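Garment Sorting and Folding Assistants (6 positions)
Waklow Textile Reuse Center, Finishing Department
Posted November 16, 2021

The Waklow Textile Reuse Center invites applications for six part-time positions in its Finishing Department. The department receives donated clothing after laundering and prepares it for distribution to partner shops in Bulov and Trovov. In a normal week it handles 600 garments.

Duties

Assistants work at a table. Each garment is spread out, smoothed by hand, checked on both sides for stains, missing buttons and open seams, and then folded to the department standard. Pieces that need repair are tagged and placed on the mending rack. Pieces that cannot be repaired are set aside for fiber recycling. Assistants also keep their work surface clean and record the size and type of each finished piece on the daily sheet.
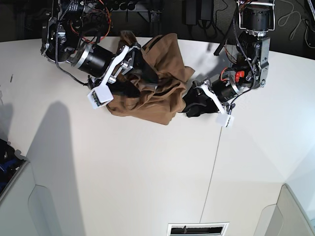
Items reach the table in the condition in which they leave the dryer, and a large part of the work consists of opening out folds, finding collars and hems, and turning sleeves the right way. Speed is not a requirement during the first month. Careful handling is expected at all times, particularly with knitwear and lined garments.

Requirements

Applicants must be at least 18 years of age and able to stand for most of a five-hour shift. Good eyesight, with or without glasses, is necessary for checking seams and for telling dark shades apart. Previous experience in a laundry, tailoring shop or clothing store is welcome but not required. Training is given on site by the department and is paid at the full rate.

Conditions

Positions are for 20 hours per week, with morning and afternoon shifts available. Work takes place at the Sengar Street building, Room 97, which is reached by elevator from the main entrance. Aprons and gloves are supplied. Employees receive a discount on clothing purchased from either partner shop.

How to Apply

Applicants should submit a letter stating their preferred shift, a résumé, and the names of two references. Applications may be left at the front desk or mailed to Teresa Cieślak, Head of Finishing, at the Sengar Street address. Candidates selected for interview will be asked to complete a short folding exercise. Applications will be accepted until the end of November.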